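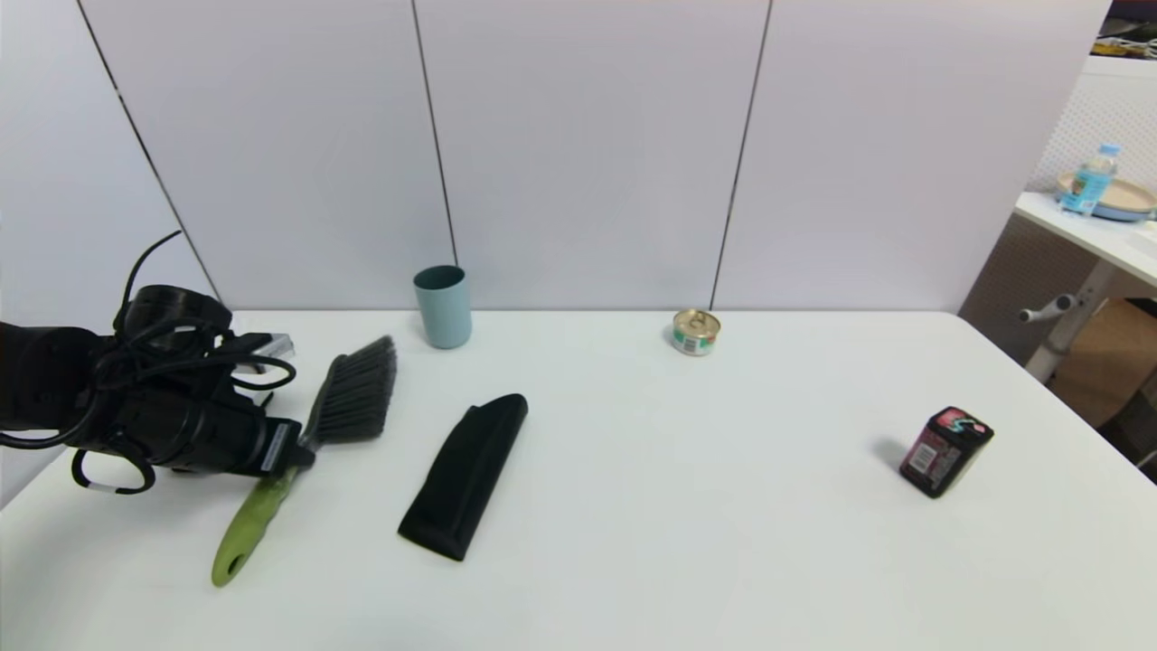

Une table pour les objets oubliés à la salle commune de Nirnthorpe

La salle commune de Nirnthorpe rend depuis mars les objets que ses usagers laissent derrière eux. Ils sont posés sur une table blanche, près du mur, et chacun peut venir les reprendre sans rendez-vous, jusqu'à 20 heures.

Le lot à réclamer comprend une balayette à manche vert clair, une pochette en tissu noir, un gobelet en plastique bleu-vert pâle et une petite boîte de conserve à couvercle doré. S'y ajoute une petite boîte sombre à motif rose et turquoise, dont le code-barres est encore bien visible sur le côté.

« Les gens reviennent pour un téléphone, rarement pour un gobelet », remarque Oddur Kragh, qui tient le registre. L'an dernier, 126 objets y ont été inscrits. Une bonne part n'a jamais été réclamée — surtout de la vaisselle et de petits ustensiles de ménage.

La règle a changé au printemps. Les affaires restaient auparavant dans un placard fermé à clé, et il fallait téléphoner pour savoir si un objet s'y trouvait. Elles sont désormais présentées pendant huit semaines. Passé ce délai, les ustensiles utilisables vont à l'association Lilach, qui équipe des logements à Nirnthorpe et à Ploltitby. Les denrées non ouvertes rejoignent la collecte alimentaire, à condition que la date soit lisible. Le reste part à la déchetterie.

Pour récupérer une pochette ou un sac, il faut en décrire le contenu avant de l'ouvrir. Aucun justificatif n'est demandé pour les autres objets. Les clés, papiers d'identité et moyens de paiement ne sont pas exposés : ils sont conservés à l'accueil et remis contre signature.

Pendant le ramadan, la salle fermera plus tard en raison des repas du soir, et le retrait sera possible jusqu'à 22 heures. Ryan Catterall, responsable du planning, demande aux groupes qui utilisent la cuisine de marquer leurs boîtes et leurs gobelets au feutre, avec le nom du groupe et le jour de réservation.

Les objets trouvés sont à déposer à l'accueil, avec un mot indiquant la pièce. Trois fiches sont arrivées sans cette mention le mois dernier.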